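Tue 23 December. Spent the morning servicing one of our hand-held grippers, the one with the magenta fingers. Writing it up as a thread, as three people have asked me how we look after these. Posts are short, there are a lot of them.

1/ Background for new followers: at Itetgate we use a set of hand-held grippers with a camera on the tool. You carry it, you pick things up with it, the camera sees the fingers and whatever is past them. The unit in this thread is Pillent. They all have names.

2/ Pillent had logged 2943 open-close cycles on its current pads when it came in. Our rule is to look at the pads every 600, so it had been through four checks already. The last note said "left pad slow to spring back." I put it down as overdue.

3/ First job, before any tools come out: open it all the way, let go, and look. Both fingers should sit the same distance from the middle. On Pillent the left one sat further in. You could see it without a ruler.

4/ That can be three things. A loose mount, a bent bar, or drag in the slide. Check the mount first. It's the quickest and it's usually the mount.

5/ It was the mount. Two of the screws on the left side turned with almost no effort. The white mounts are printed, and if you overtighten them once the holes go soft and the screws walk out over the next few weeks.

6/ I don't add more torque at that point. New mount, new screws, the old one goes in the scrap box with the date on it. We print them in batches of 8 and I had three left.

7/ Swapping it: pad off, bar off, mount off. Lay the parts out in the order they came off. The left and right mounts are mirror images and they look very much alike when you have one in your hand and no coffee in you.

8/ Snug all the screws first, then go round again and tighten. If you fully tighten one corner first the mount sits at a slight angle and you'll be back at post 3.

9/ Pads. These are fin-ray type, soft, with ribs. When you press on the face the tip curls toward the thing you're holding. The ribs are where they fail. Bend the pad back by hand and look at the root of each rib under a good light.

10/ The right pad was fine. The left had a small tear at the second rib from the tip. You can run on a tear like that for a while, but the pad closes a little softer than its partner and objects start to rotate as you lift them.

11/ I changed both. We always change them as a pair. A new pad is stiffer than an old one and a mixed pair pulls to one side.

12/ Cleaning, while it's apart: damp cloth and dish soap on the pads, dry cloth on the bars. No alcohol on the pads. We did that for most of last January and they went shiny and lost their grip on anything smooth.

13/ The slide gets a dry brush and that's all. Someone at Titbridge told me they oil theirs. Ours picks up enough grit on outdoor days that oil turns into paste, so we leave it dry. Your slide may be different, check what it's made of.

14/ Camera end. Wipe the lens, check the housing doesn't wiggle, check the cable is clipped in both places. If the housing has moved, the fingers show up in a different spot and every session after that needs a new calibration.

15/ Pillent's housing hadn't moved. I calibrated it anyway. With a new mount on one side the fully open position changes a little, and the width reading was out until I reset it. Takes 90 seconds, so there's no argument for skipping it.

16/ The reset: close fully, hold, press. Open fully, hold, press. Then close and open slowly while you watch the number. It should go up smoothly. If it jumps, the slide is dirty and you go back to 13.

17/ Bench test after that. I use a pencil, a tennis ball and an empty paper cup. The cup is the useful one. If the pads don't meet it squarely it dents on one side.

18/ Cup came up round all three tries. Logged the new pads at zero, wrote the mount number in the book, signed it.

19/ Bit-na Moon asked why we still keep a paper book. The log file only counts cycles. It doesn't say that the left screws were loose, and that's what I want to read in two months.

20/ Spares list if you're setting up your own kit: one pair of pads, one left mount, one right mount, a bag of screws, the right driver taped inside the lid. We lost most of a day at the Pongsiri site once for want of the driver.

21/ Last thing is a look at it fully open with something ordinary past the fingers. Pads facing each other, white mounts either side, a wide gap between. Deck, patio table, a bottle and a mug within range. Pillent is back on the rota. 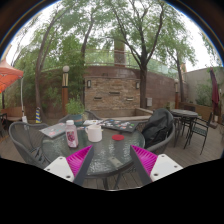 Trinity Hutchins: We had the same soft screw holes on ours and went to brass inserts in the mounts. Slower to make, but they've stayed tight since. Do you check the screws every 600 too, or only the pads?

Only the pads up to now. Screws go on the same check from today, I've added a line for them in the book.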